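Docs | Files | Budget | Changelog | Contact

Filed under: Lab Purchasing > Grippers & Spares

# vunance-gripper-costs

Parts list + spending plan for the Vunance tabletop picking setup. Sheet is by Krisztina Vörös, notes by me (Andor Farkas). Last edit December 7, 2025. Prices are what we got quoted, check before you order.

## What's in here

- `parts.csv` - everything we buy, one row per part
- `quotes/` - Vastton and Gál, PDFs
- `plan.md` - what gets bought when, still rough
- `stills/` - close-ups from the work, two of them used in this file

## Budget

Total for the year: 3,000. Has to cover fingers, screws, table stuff, baskets, shipping. Arm is NOT in this, separate line, ask Krisztina.

Fingers are the big one. Ribbed, red, soft-ish face. Vastton wants 99 a pair, Gál is cheaper but slow and wont split a box. Plan is 6 pairs from Vastton now, decide on the rest after the September numbers are cleaned up.
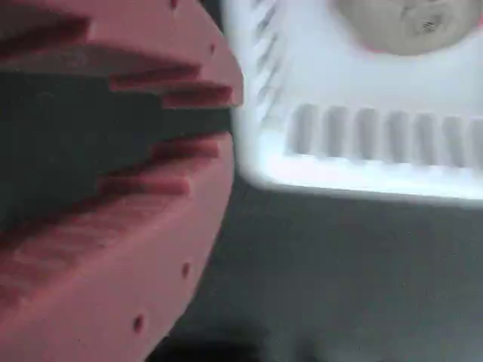
Baskets: plain white plastic, slotted walls. Buy them all the same. We mixed two sizes last time and had to redo the reach limits for every one. Put the size in the `notes` column, not in the part name.

500 is held back for breakage. Don't touch it for nice-to-haves. If it's still there at year end it goes to spare fingers.

## Small objects

Cheap line, easy to forget. Want a mix of shapes, blocky and round, strong colors if you can get them. Keep reciepts, Flinenbridge accounting bounces anything without one.
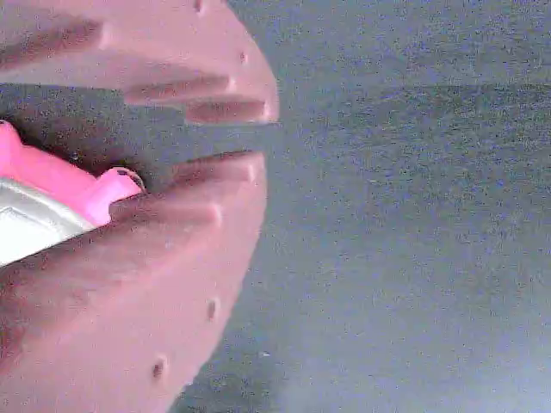
Shipping is per order so batch it. One Vastton order, one Gál order, done. Every extra small order eats into the object money.

## Columns in parts.csv

- `part` - short name, lower case
- `vendor`
- `unit_price` - before tax
- `qty`
- `status` - wanted / quoted / ordered / here
- `notes` - anything, keep it short

Empty price = no quote yet. Zero means we already had it on the shelf. Please dont mix those up, the total goes wrong and I have to hunt for it.

## Known gaps

- no tax column
- Gál quote has expired, new one asked for
- screws lumped in one row, should be split by length
- table covering still has no vendor

Changes: send to Krisztina, she merges. Questions about quotes, me.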